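Chore automation

Chore automation is the use of machines for small manual tasks in homes, offices and workshops, such as wiping a table, putting away bottles or sorting tools. Machines that do one such task have existed for a long time, for example the dishwasher. A general machine, which can move from one task to another in a room it has not seen before, is still a subject of research.

Desk tidying

Clearing a desk is often used as a test task. The objects are light and cheap, but they differ in shape, and many lie close together. Cables are a special difficulty. A rigid object keeps its form when it is lifted, while a cable changes its form at every touch and may pull other things with it.

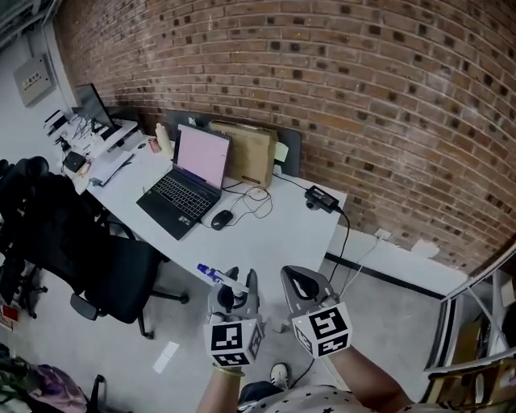

The engineer Ngọc Kim divided desk work into two groups. In the first group are pick-and-place actions, where an object is taken and put in a known position. In the second group are the decisions, for example whether a sheet of paper is waste or must be kept. Kim's opinion was that the first group is close to practical use and that the second depends on the habits of the owner, which a machine has to learn separately for each desk.

The Nurkport trial

A trial in the town of Nurkport compared a two-armed machine, built by the firm Mimitard, with an office cleaner. The task was to clear and wipe 10 desks. The cleaner finished in one morning shift. The machine needed 452 minutes and asked for human help at two of the desks. Tove Thoroddsen, who led the trial, wrote that the wiping was even and the slow part was the grasping of thin objects – pens, cards and single sheets. 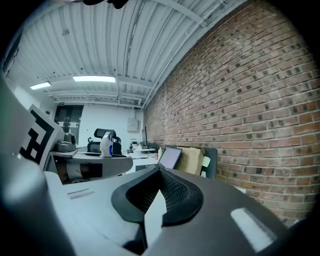
Similar results were reported from a repair shop in Prorville, where the tools were returned to fixed places on a wall. Fixed places made the work much easier for the machine. When the workers changed the order of the tools, the error rate rose again until the new places were recorded.

Cleaning with sprayers

Trigger sprayers were made for the human hand. The machine must hold the bottle firmly, press the trigger and keep the direction of the nozzle at the same time.

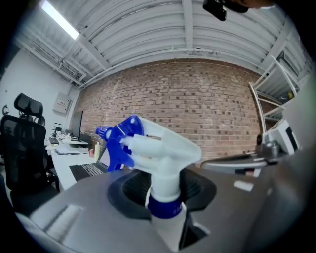

Can a machine use an ordinary spray bottle?
Under test conditions it can, if the bottle is of a known shape and stands upright at the start. Unknown bottles and nearly empty ones remain less reliable.

Cost

Trí Quách and Huệ Mạch compared costs for small workshops in Kamata. They found that a general machine was still more expensive than paid cleaning – mainly on account of supervision.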